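Stindstead Open Day: Cloth Handling Demonstration Set

Version 1.1
Last updated: Mar 16, 2026
Contact: Tsion Abera (data), Kalkidan Dinsa (hardware and visitor program)

Summary

Recordings from the hand-held gripper demonstration at the Stindstead open day in November. The set holds 365 episodes of cloth handling at a covered table. Head and gripper cameras were running. Staff operated the grippers; visitors who tried them were recorded separately and are not in this release.

Station

The demonstration table stood in the main hall, with a washing machine behind it and the humanoid robots parked nearby. Grippers were used in pairs, one per hand. Side is marked on the housing and repeated in the episode metadata. Cloth items were not standardized. Expect changes in table cover color between cameras and episodes; no color correction has been applied.

Sample views

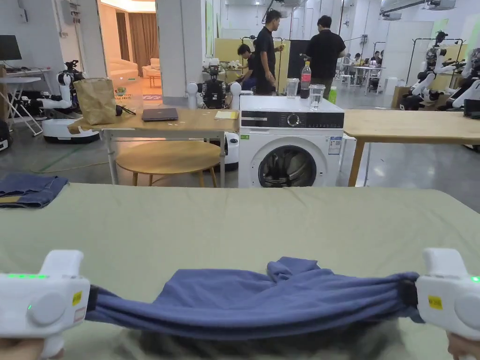 Head camera, blue-purple cloth held at both ends

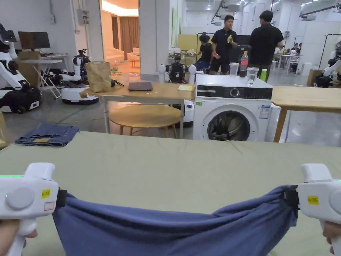
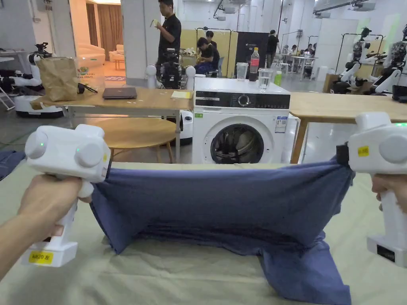 Head camera, navy cloth, washer behind the table
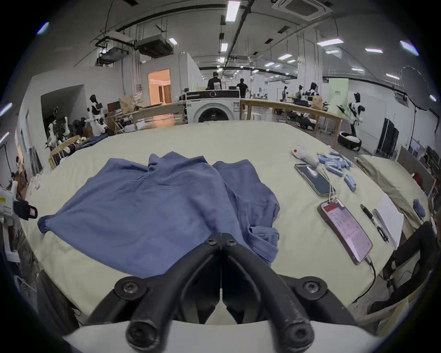
Gripper camera, garment spread on the table

Votero Manipulation Group, Stindstead

Contents

episodes/ one folder per episode
calib/ camera intrinsics, gripper opening tables
meta.csv episode ID, operator code, item type, side map, outcome
splits/ train and held-out lists

The held-out list has 20 episodes. Total archive size is 485 GB. Use the Plodex loader, or read the folders directly; the layout is flat and file names sort by time.

Annotation

Each episode is divided into segments labeled grasp, lift, stretch, lay, fold or release. There are 2553 segments. Labels were entered by one annotator and checked by a second. Segment ends are less reliable than segment starts, mainly for "stretch". Outcome is set to "partial" where the operator stopped to talk to visitors.

Known issues

People walk and work behind the table in many episodes. Do not train background models on this set.
Gripper opening values drift over long sessions. Apply the correction in calib/ first.
Item type is "unknown" where a cloth could not be identified from video.
Audio was removed before release.

Terms

Research use only. Redistribution requires written permission from Heitmann, which funded the open day. Send corrections to Tsion Abera with the episode ID and segment number.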